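Popcorn proves a handful for Tavcombe's new packers

The packing room at Wornik, the snack box firm in Tavcombe, has two new starters who don't take tea breaks and have yet to put anything in the biscuit fund.

They are a pair of black robot arms, and since June their job has been to sort red packets and teal bins into some kind of working relationship. Popcorn is the current subject of study.

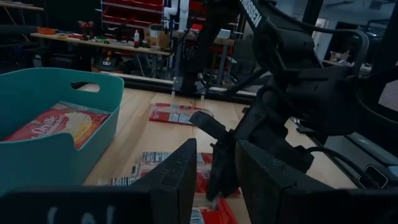 Fewer sore wrists, more staring

Samira Saab packed by hand for three years and now minds the arms from a stool. Her wrists are better, she says, and her patience is worse.

"I used to go home with aching hands. Now I go home having watched a machine think about a bag."

Her best shift by hand was 458 boxes, a figure still written on the wall by the kettle. The arms have not troubled it. Wornik wants 1000 a day out of the room by next summer, and shift lead Tetteh Asante describes that target as "very round".

Bags are the awkward part. A carton keeps its shape when it is picked up, while a soft packet sags wherever it likes, and the arms have to cope with a whole spread of them.

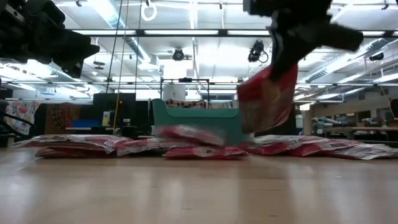

What happens to the packers

Two of the team have moved to checking and repairs, and Yaa Atinga is learning to adjust the grippers, with a pay rise she calls "noticeable if you squint". No jobs have gone so far. Wornik has promised to talk to staff before adding any more arms, and Atinga has asked for that in writing.

Saab has a simpler request. She would like the stool to have a back.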